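Zerspanungsmechaniker/in (m/w/d) für die Zelle 2, Schwerpunkt Einrichten
Seltimex Präzisionsteile, Fertigung Kleinserie, Vollzeit, ab Juni

Falls Sie beim Wort »Automatisierung« innerlich schon den Spind ausräumen: Lesen Sie bitte noch drei Absätze weiter. Wir suchen ausdrücklich jemanden, der fräsen kann.

Worum es geht
Im vergangenen Jahr haben wir 2.383 Stunden damit verbracht, Rohlinge in Schraubstöcke zu legen und fertige Teile wieder herauszunehmen. Gelernt hat dabei keiner mehr etwas. Künftig legt in Zelle 2 der Roboter ein, er heißt im Betrieb Flumo und nimmt an keiner Weihnachtsfeier teil. Gebucht wird weiterhin über Sarmiento, unser Planungssystem, das älter ist als mancher Kollege und ungefähr so gesprächig.

Was sich für Sie ändert
Sie stehen nicht mehr den ganzen Tag an derselben Maschine. Dafür sind Sie zuständig, wenn es hakt, und es hakt gern bei Teilen, die auf dem Papier völlig harmlos aussehen. Spannen, Anschlag, Greifposition: Das planen wir zuerst in der Simulation und bauen es danach am Tisch auf. Wer schon einmal ein Teil schief gespannt hat, ist hier im Vorteil.
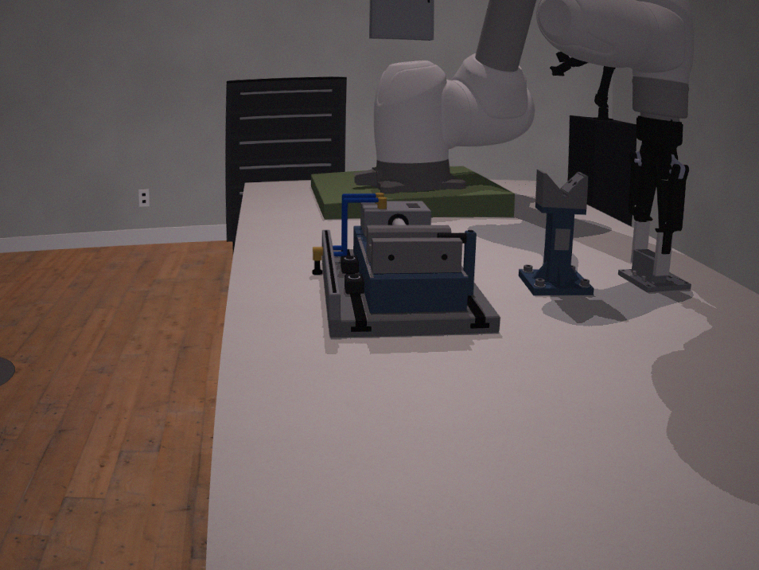

Ihre Aufgaben
Spannaufbauten mit Schraubstock und V-Block planen und einrichten
Greifpositionen in der Simulation anlegen und an der echten Zelle nachstellen
Erstteile messen und freigeben, auch wenn die Disposition schon zum zweiten Mal anruft
Störungen beheben und so aufschreiben, dass die Spätschicht es lesen kann

Was Sie mitbringen
Eine abgeschlossene Ausbildung in der Zerspanung oder Vergleichbares. Robotererfahrung ist nett, aber keine Bedingung, die Schulung zahlen wir und sie findet in der Arbeitszeit statt. Englisch reicht, soweit Fehlermeldungen Englisch sind.

Was wir bieten
31 Urlaubstage, 835 Euro Urlaubsgeld und eine schriftliche Vereinbarung mit dem Betriebsrat, dass wegen der Zelle niemand gekündigt wird. Die Nachtschicht in der Kleinserie entfällt – die Zuschläge leider auch, das sagen wir lieber jetzt. Der Kaffee kommt aus einem Automaten der Marke Clemano. Auch das ist Automatisierung, und wir sind nicht auf alles stolz.

Bewerbung
Lebenslauf genügt, Anschreiben liest Eusebio Arrieta (Fertigungsleitung) nur, wenn sie kurz sind. Fachliche Fragen beantwortet Eusebio Gallardo aus der Zelle 2, mittwochs ab 14 Uhr am Telefon. Bitte den Nachnamen dazusagen, sonst landen Sie beim falschen Eusebio.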